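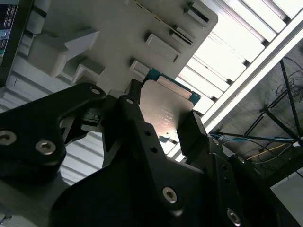 When does the new Staranon record come out, and in what form?

In June, as a double LP and a download, with a short run of club dates to follow.

The rap group Staranon have confirmed that their second album, Etthorpe, has been mastered and sent for pressing. It has 28 tracks, nine of them under a minute long, spread over 2 discs. The label, Flodo, will press the first edition on black vinyl only. A CD was planned at one stage and has been dropped.

The album was recorded over the winter in a rented unit with no live room. Vocals were taken in a treated cupboard with a single large-diaphragm microphone, and the same microphone and preamp were used for every verse. The group say this was done to keep the three voices at a matching level, so that lines could be swapped between takes without audible changes in tone. Guest verses were recorded elsewhere and sent in as dry files, then played back through a speaker in the cupboard and recorded again.

Production is by Vlad, who also handled the group's first album. Most of the drums come from a library of 151 one-bar breaks that he played and recorded for the purpose, with the kit tuned low and the snare damped with cloth. There are no cleared samples on the record and none that need clearing. Bass parts were played on a keyboard and run to cassette before mixing, and some tape hiss remains on the quieter tracks. Tempos run slower than on the debut, with most of the first disc sitting between 78 and 86 beats per minute.

The running order was changed late in the process. Side one had been cut at 24 minutes, and the test pressing showed a loss of level and some distortion on the last track, where the groove is nearest the label. Two songs were moved to side three and the side was cut again. The download follows the vinyl order, without the gaps between sides. Listeners who bought the advance single will find a different mix of it on the album, with the second chorus removed and the closing scratch section extended by 16 bars.

Flodo will also put out an instrumental version later in the year as a download. It leaves out the nine short tracks, which are mostly speech. The label has no plans for a clean edit of the full album, though radio edits of two songs have gone to stations.

The live dates will be played by the three rappers with a DJ and a drummer. Previous shows used a DJ alone. The drummer will work from the same set of breaks, with triggers on the kick and snare, and the backing tracks have been remade without drums for this reason. Sets are expected to last 70 minutes. The new material will make up the first part, played in album order, and older songs will follow after a short DJ set. Doors at all venues are at 7.30pm, with the group on stage at 9pm. Support acts will be local to each venue and will be named by the promoters.

Tickets go on sale through the venues, and there is no pre-sale. Copies of the vinyl will be sold at the shows at the shop price, limited to 2 per person. Orders placed through the label's own site will be posted in the week of release, and the download code is sent by email at the time of purchase but will not work until the release date. The first album, which has been out of print on vinyl, will be repressed at the same plant once the new one is finished. It will have the original sleeve and a new lacquer cut.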